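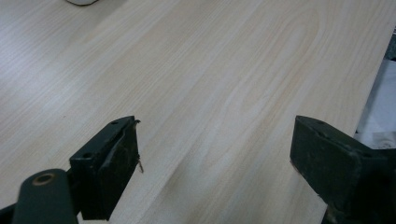
Clirkthorpe library will reopen its upstairs reading room on Friday, June 12, 2026, after a refit that began in January.

The room has been closed while the heating was replaced and the windows repaired. It will have longer opening hours than before, with late closing on two evenings a week, and space for up to 300 local history books that were kept in storage.

Library manager Cameron Tuhiwai said readers had asked for a quiet place to work away from the children's section. "People missed it," he said. "We had students sitting on the stairs." 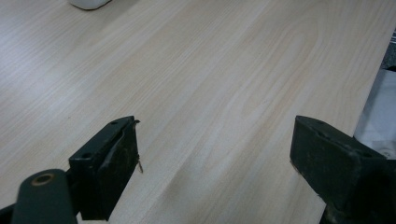
A pale, wood-grain tabletop.

Tables cannot be booked at first -- staff want to see how busy the room gets before deciding on a system. Hot drinks with lids will be allowed, but food will not.

Naveen Agarwal, who runs the family history group, said its monthly meetings would move back from the church hall once the new shelves were filled.

The 436 bus stops outside the library. The lift is working again and the side entrance has step-free access.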